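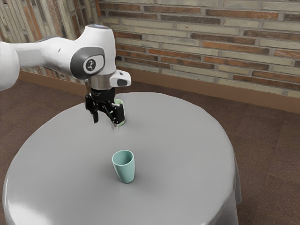

The picture-swap round in Plavden closed at the end of April with 472 entries, the most we have had since the round began. The task was to take the old promotional portrait for the soap Lornemen, the one with the moustache and the white horse, and put something else in it. Most people swapped the hair. Plenty swapped the horse. The usual trouble was edges, and pale things on pale backgrounds caught out even the regulars. Glossy white casing over a pale grey tablecloth is a fair test of anyone's cutting out, and the same goes for a white horse in front of a cloudy sky. If you can see a thin dark line all the way round, the selection was too loose. Feather it by a pixel or two and try again.

We shortlisted 46 entries and put them to a reader vote. The winner was the version with the moustache moved to the horse, which led from the first evening. Second place went to the passport photo. Third was a tie between the garden gnome and the one where the sky had been replaced with carpet – a very simple edit, done well.

Eight entries were left out of the vote. Five of them were copies of pictures already posted on Kuvow, and the other three had been sent in at a size too small to print. Please check the size before you send. Anything saved from a chat app will probably have been shrunk on the way.

A few readers asked whether they can still share their entries elsewhere. Yes, they are yours. We only ask that you wait until the results are out.

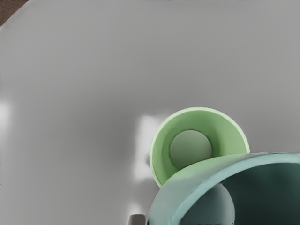

Next round: the Rosales poster

The next picture is the film poster for Rosales, with the two leads looking in opposite directions. You can change anything except the title. Text jokes are allowed this time, up to 45 characters, and they will be judged with the picture and not on their own.

Send one entry each, as a JPEG or PNG, by noon on the closing day shown on the entry page. Late entries go into the following round unless you tell us otherwise. The shortlist will be in the next newsletter, along with the full-size version of the moustache.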